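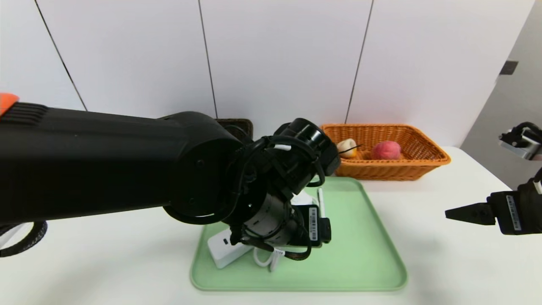
Hi all,

Catching up on the list after two weeks of county budget hearings, so forgive me for dragging this thread back up. Jolien asked a good question and I only saw one short reply to it, so I'm going to give it a long one.

Jolien Koster wrote:

> I've been stringing for the Gralwood paper since spring, mostly
> school board and planning. Last month a board member called me the
> morning after an interview and asked to see her quotes before the
> story ran. I'd never been asked before and I sort of froze. I ended
> up reading her the quotes over the phone. She took one back and
> softened another, and my editor was not thrilled with me.
>
> So what do you all do? Is there a rule? Do you send the quotes,
> read them, refuse? And does it change if the person isn't used to
> talking to reporters? I can't find anything in writing here.

First off, Jolien, please don't beat yourself up. Every one of us has been caught flat-footed by that call. Mine came in my first year at the Asham weekly, from a man who ran the water district, and I did something much worse than you did - I faxed him the whole story. The whole thing! He sent it back with 21 changes in pencil, including one to my lead, which he thought was "a little gloomy." My editor taped it up over the coffee maker and it stayed there until we moved offices.

What I do now depends on who's asking. If it's an elected official, or somebody paid to speak for a company or an agency, the answer is no, and I say it in a friendly way. Something like "I don't read quotes back, but I'm glad to double check any facts you're worried about." Most of them drop it right there. They know the rules, they were just seeing if you did.

With people who don't talk to reporters for a living I'm a lot looser. A couple of years ago I did a long piece on families who lost their leases when the Clesus mill housing got sold, and I called nearly all of them back before it ran. I didn't send anything. I told them what I was using and asked if I had it right. One woman said yes, that's what I said, but my sister doesn't know yet, could you wait until tonight. So we waited until that night. I don't think the story lost a thing by it, and I'd have felt rotten if I hadn't called.

Technical stuff is its own animal. I once got a sewage bond wrong by a zero and the correction ran longer than the original brief. Now if an engineer or a doctor explains something to me, I'll read back my paraphrase (my words, mind you, not the quote) and ask whether it's accurate. I have never had one try to rewrite me. They mostly just seem surprised that anybody asked.

About taking quotes back. If you both agreed it was on the record, it was on the record, and she doesn't get to pull it the next morning because she slept badly. But if she says "I misspoke, the vote was in September," well, go look it up, and if she's right then fix it or add a line. Softening is where I'd hold firm. If she wants to say something milder, she can say it, and you can print both. It's amazing how fast that offer ends the conversation.

And do get your editor to write it down. Mulugeta Habte, who had the desk when I was at Asham, kept the policy on half a sheet of paper, and he made each new hire read it out loud to him. I felt like I was back in third grade but I can still recite most of it. It fit in under 200 words. If your paper hasn't got one, draft it yourself and hand it over, they'll probably be grateful. I can dig mine out of the garage if you'd like a starting place, just email me off list.

One place I do disagree with the reply from the Wan bureau. He said to record everything and then the question goes away. I record everything too, and it doesn't! The tape settles whether she said it. It doesn't settle whether you told her at the start what the interview was for, and in my experience that's where most of these calls come from. I've gotten into the habit of saying it in the first minute, even with people I've talked to a dozen times - this is on the record, I'm writing about the bus contract, I expect it to run this week. I get far fewer morning-after calls than I used to.

Separate thing while I have you: does anybody still have the handout from the open records session? I had a copy and lent it to an intern who has since gone to law school. I'm mostly after the page on fee waivers. The county wants $232 from me for a stack of overtime sheets and I'd like to argue with them before I ask my boss for the check.

Okay, back to the hearings. They start up again at 7 and I still haven't eaten.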